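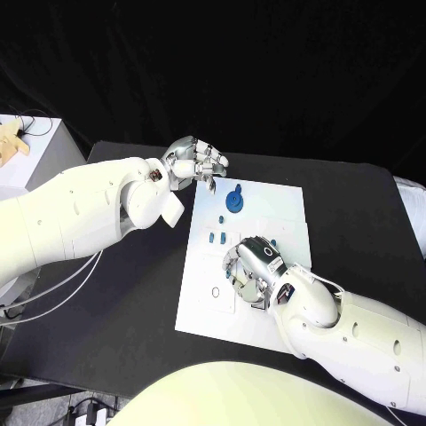

Every house stands on a piece of land, and a piece of land which belongs to one owner is called a plot. When somebody buys a house, they normally buy the plot too, with the garden, the path and the old shed if there is one. A plot has edges, and these edges are called boundaries. Look at the white board lying on the black tabletop in the picture. You can tell very easily where the white stops and the black begins. With land it is much more difficult, for grass on one side of a boundary looks the same as grass on the other side.

How do people know where the edge is?

Often there is a fence, a wall or a hedge. These are good signs, but they can be wrong. A fence falls down in a storm and is built again half a metre to the left. A hedge grows fatter every year. After a long time the families living there think the hedge is the boundary, but the papers can say something different.

For this reason many countries keep a big list of land. It is called a land register. In the register every plot has its own number, and beside the number is written who owns it. There is also a map, which we call a plan.

An example from Trirthorpe

Let us take a house in the village of Trirthorpe. In the register its plot has the number 1547. The plot is 839 square metres big, so you could play a good game of football on it, if the house would not be in the middle! The plot behind it belongs to a farmer and has the number 2862. The numbers do not tell you how big the plots are. They are only names, like the number on your coat peg at school.

The owner of plot 1547 is Poul Hjaltested. He wants to sell his house, and the buyer, Kilian Eberhard, asks him a simple question: "Is the apple tree mine or the farmer's?" Mr Hjaltested has picked the apples every September, but he is not sure. So they ask a land surveyor to come.

What does a land surveyor do?

A land surveyor is a person who measures land. First she reads the old papers and looks at the plan. Then she goes outside and searches for fixed points. These can be a stone in the ground, a metal pin or the corner of an old building.
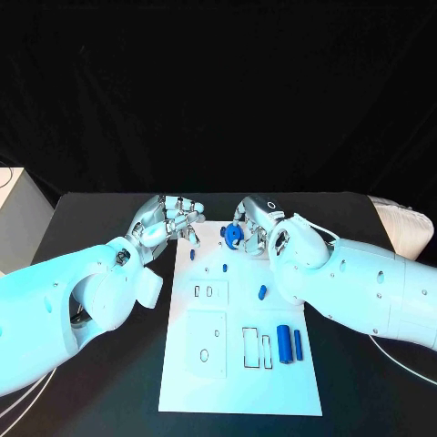 When she has found the fixed points, she puts her measuring instrument on three legs and measures from one point to the next. She measures distances and also angles. Later she draws the lines on a plan, and the plan is much smaller than the real garden – one centimetre on the paper can be five metres outside. This is called the scale.

In Trirthorpe the surveyor found an old stone under the nettles. The line went past the apple tree on the farmer's side, so the tree stands on plot 1547 and is sold together with the house.

What if neighbours do not agree?

The best thing is to talk first, and to look at the plan together. Sometimes the neighbours sign a paper which says where the line is. If they still cannot agree, a court can decide, but this costs a lot of money and takes long.

Words to remember

Plot – a piece of land with its own edges
Boundary – the line where one plot ends and the next one starts
Land register – the list which says who owns which plot
Scale – how much smaller the plan is than the real land

Try it yourself

Draw a plan of your bedroom. Measure the walls with a tape and let one centimetre on your paper be 50 centimetres in the room. Put in the door and the window, and write the scale in the corner.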